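Karkden look to end long wait for an away win at Stornoter

The visitors travel on Thursday evening without their captain and with only two points from their last five matches on the road.

Karkden go to Stornoter this week knowing that a defeat would leave them in the bottom three before the winter break. The team of coach Refugio Bermúdez have played well at home this season, but away from their own field they have found it difficult to score, and they have not won there since the opening weekend.

Stornoter are in a better moment. They beat Contreras 2-0 last Saturday with both goals coming from corner kicks, and they have lost only once in front of their own fans. That defeat came in November against Fivunham, who scored in the 84th minute after a mistake by the goalkeeper.

Bermúdez told reporters after training that he does not expect an open match.

"They wait for you to lose the ball, and then they run," he said. "If we are patient in the first half hour, we will have our chances. In the last games we were not patient, and we paid for it."

The coach must decide who will play in the center of the defense. His captain is suspended after a fifth yellow card, and the usual replacement has trained alone all week with a sore knee. It is possible that a player from the reserve team will start. Bermúdez did not want to give a name — he said only that the player already knows.

In attack there is better news. The number 9, who missed three matches with an ankle injury, trained with the group on Tuesday and is in the traveling squad. He has scored four of Karkden's goals this season, more than any of his teammates.

Stornoter have no new injuries. Their left back returns from suspension, and the same midfield that played against Contreras is expected to start again.

The match will be played at the small ground behind the railway station, because the main stadium is still closed for work on the drainage. Karkden received 965 tickets for their supporters and all of them were sold by Monday afternoon. The club asks fans without a ticket not to travel. Kickoff is at 7:30 p.m. and the gates open 90 minutes before.

- Karkden have lost their last two visits to Stornoter, both by a single goal.

- Stornoter have scored first in each of their last four home matches.

- The last draw between the two teams was a 2-2 in the cup, when Karkden went through on penalties.

- The winner could move above Fivunham, who do not play until Sunday.
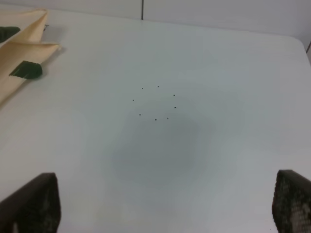 Probable formations

Stornoter will likely play 4-4-2, with two fast wingers and the captain in the middle. Karkden are expected to change to five defenders, as they did in the second half against Contreras.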